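# Hundilano Robotics Club: Questions We Get a Lot

Updated in November by Naima El Idrissi (club lead) and Brahim Cherkaoui (build and safety). If your question isn't on the page, come find one of us before a session starts. We love questions, even the ones we have to go look up!

## Joining

### Do I need to know how to code?

Nope. Plenty of members start with zero programming. You'll pick up some Python along the way, and we pair every new person with someone who has been through at least one season. If you can explain to a friend how to tie a shoe, step by step, you already have a lot of what we need.

### I can code but I've never touched a robot. Is that a problem?

Also no, and you're going to have a great time. The first surprise for most coders is that the real world has friction in it. A program that looks perfect on your laptop will push a bottle two inches sideways and then close on thin air, and figuring out why is one of the best parts of the club.

### How much does it cost?

Dues are $38 for the season. That covers shared parts, the entry fee for Pillberg and a lot of pizza. If dues are an issue, talk to Naima and it gets sorted out privately.

### When do you meet?

Main sessions start at 6:30 p.m. and go until we've put everything away. The lab opens at 5 for anyone who wants extra time on the arms, as long as a trained member is there.

## The Pillberg Challenge

### What is Pillberg?

It's our big project this season, and we are very excited about it. Pillberg is a tabletop manipulation contest between school and community clubs. Teams have to get a robot to find, pick up and sort pill bottles on a cluttered table without disturbing anything that isn't a pill bottle. The idea comes from home assistance: a counter in a real kitchen has stuff on it, and the robot has to cope.

### What does the table look like during practice?

Amber bottles, a succulent in the way, and a different layout each time. We move things between runs so that no one's code gets to memorize the table.

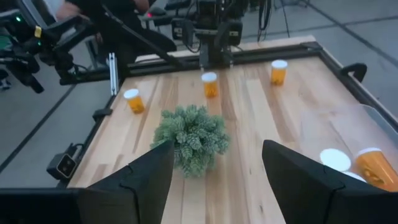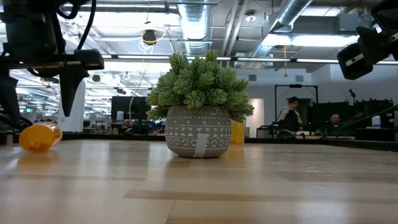
### Why a plant?

The rules call for a "household obstacle," and teams choose their own for practice. A succulent is a tough one, which is why we like it. It's bushy, it can hide a bottle from one camera while another sees it fine, and its outline is hard for a vision program to pin down. If your code can work next to the plant, a coffee mug is easy.

### Do bottles have to be standing up?

No! At the contest they can be upright or lying down, and you don't get to pick. Upright is where everybody begins. A bottle on its side needs a different approach angle, and it can roll if you brush it, so we save those for after you've had some clean upright grabs.

### How does scoring work?

A perfect run is 70 points. You earn points for each bottle placed in its zone and lose them for touching the obstacle. Knocking the obstacle over ends the run on the spot. Our best practice total last season, added up over the full set of contest layouts, was 244, and we would dearly love to beat it.

### Can we use machine learning?

Yes, and several of us do. The Jang team (named after their software, which they wrote themselves and are very proud of) trains on recorded demonstrations. They set a goal of 2,000 practice grabs before the regional round. The Kanmont team is going with hand-written rules and careful calibration. The two teams share notes constantly and argue even more, and you're welcome to join either one or start a third.

## Lab Rules

### What do I need to know before I use an arm?

Brahim runs a short safety session, and you can't operate anything until you've done it. The main points:

- Know where the stop button is before you power up.
- Say "moving" out loud, then wait for an answer.
- Keep hands off the table while the arms are live.
- Long hair tied back, lanyards off.
- Never unplug a camera in the middle of a run. Pause first.

### What if I break something?

Tell someone right away and write it in the repair log. You won't be in trouble. Gripper fingers crack, cables come loose, screws go missing, and the log is how we know what to order. Reading old entries is also a surprisingly good way to learn how the arms work.

### Can I bring a friend or a parent to watch?

Please do! Visitors can come to any main session and stay behind the desks while runs are going. Let Naima know ahead of time so she can put your guest on the sign-in sheet.

### Can I borrow parts to work on at home?

Small things like spare cameras and brackets, yes. Sign them out with Brahim and bring them back by the next main session. The arms stay in the lab.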